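Table-top handling sessions: call for participants

Birhane is looking for people to take part in paid table-top sessions at our Bestberg site. The work is picking up, moving and setting down ordinary household things: bottles, containers and similar items. You do not need any experience.
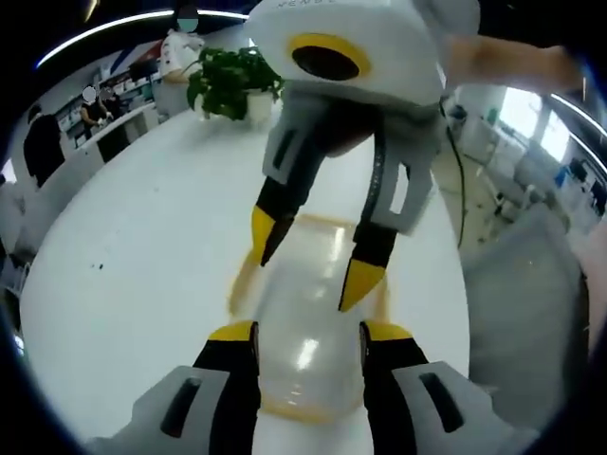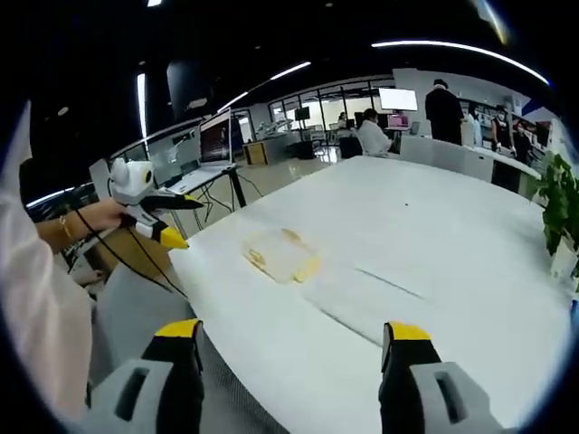 The big white table, with a plastic bottle on it in the first picture and a lidded plastic container in the second.

What you will do

You will work at the table. A session leader gives you one item at a time and tells you where it should go. Some tasks are done alone and some with a partner. Most are short and are repeated many times, so you should be comfortable doing the same thing over and over.

Who can apply

Anyone aged 18 or over with full use of both hands. You must be able to stand for up to an hour at a stretch and follow spoken instructions in English. Left-handed people are very welcome. If you took part in the September sessions you may apply again.

Hours and payment

Each participant attends 2 sessions of three hours, with a break in each. Payment is £117 for the pair, made by bank transfer once the second session is finished. Travel is not covered. We have 17 places.

On the day

Wear something comfortable. Lockers are available for coats and bags. Tea, coffee and water are provided in the kitchen, and we ask that you do not bring drinks to the table. Please bring photo ID and your bank details.

How to apply

Fill in the short form at the Jusach reception desk or ask for a copy by email. Give your name, a daytime telephone number and the times you are free. Forms must reach us by November 26, 2018. We will reply to everyone who applies.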